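Mekdes Worku
Thread: can a machine set the table yet? My answer after one month of looking at it closely.

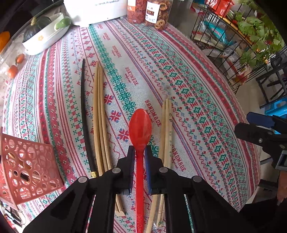 1/ People ask me this at every family dinner since I started at Fullura. "So when will the robot wash my dishes?" I always gave a short answer, and it was always a bad one. So now a long one, in pieces.

2/ First my position, so you can stop reading if you disagree. Machines can do some chores on some tables. They can't do the chores on your table, without help, on a day when your cousin has just unpacked the shopping. I think the second thing is what people mean when they ask.

3/ Take spoons and chopsticks. In July we made a list of 36 small table tasks, all of the kind a child of six does without thinking. Pick up the spoon. Put the chopsticks together. Move the spoon from the left side to the right side.

4/ I expected the chopsticks to be the hard part and the spoon to be a gift. It was more mixed than this. A plastic spoon is light and it turns between the fingers. If you hold the handle a little too low, the bowl goes down and touches the cloth, and then the cloth moves too.

5/ The cloth! I had not thought about tablecloths in my life before this job. A printed one with many small figures, diamonds and flowers and letters, is pretty for people and a headache for a vision system. My colleague wanted plain gray on all tables. I voted against. Who eats on plain gray?

6/ Single chopstick: thin, dark, lies flat. The fingers must come very near to the table to get under it. Push too much and you press the table, push too little and you close on air.

7/ A bundle of chopsticks is another object completely. Sometimes you want all of them and sometimes you want one pair. A person knows which from how many guests are coming. The machine knows it only if somebody says it, and we forgot to say it more often than I like to admit.

8/ Now the numbers, because someone will ask. Of the 36 tasks, our arm in Jutitz could do 12 well enough that I would let it do them in my mother's kitchen. Well enough means: no drop, no second try, no person standing near with the hand ready.

9/ Most of those 12 were "pick up one thing and put it in a box." The tasks with two hands went badly. Hold the basket with one, fill it with the other - only 2 of the two-handed tasks are in the good group.

10/ Sibusiso Jacobs, who works with packing lines at Givelwood, wrote to me that I am too strict. In his shop the machine does one motion 800 times in a shift and he is happy with it. He is right about his shop. The parts come in the same tray, the light is the same, and there is no chili jar standing in the way.

11/ But I asked him: who sweeps under the machine? Who opens the bags when the film is glued badly? He answered "we do" and a laughing face. So the shop floor also has its kitchen corner, only smaller.

12/ I think this is the useful line to draw. The question is less "home or factory" and more "how much changed since yesterday." A kitchen table changes between breakfast and lunch. Squash comes, snacks come, a bunch of cilantro lies on top of everything.

13/ Somebody will say: then keep the table tidy for the robot. I have heard this from serious people. If I must tidy the table before the machine can tidy the table, I would like to know what I paid for.

14/ Where I see real progress: teaching by showing. Before, an engineer wrote the motion in code and it broke when the spoon was a different spoon. Now a person does the task with hand-held grippers and the system learns from many such examples. The person can be a cook or a student, anyone with patience.

15/ It is still slow work. You do the same spoon again and again, a little more to the left, a little more turned. After two hours I had opinions about spoons. (Flat handles are good. Round handles are my enemies.)

16/ Mekdes, what about the dishwasher robot in the video everybody shares? I don't know that one. My questions for every such video are the same: is it at normal speed, how many tries, and whose kitchen is it.

17/ My guess, and please don't quote it at me later: sorting cutlery into a drawer comes first, clearing a table after a meal comes much later, and wet glass is last. Folding cloth I leave to the people who enjoy suffering.

18/ Next month we repeat all 36 at the Hodoroagă flat, where the table is smaller and the light comes from behind. I will post which of the 12 survived. Send me your worst kitchen object in the replies, I will try to add it to the list.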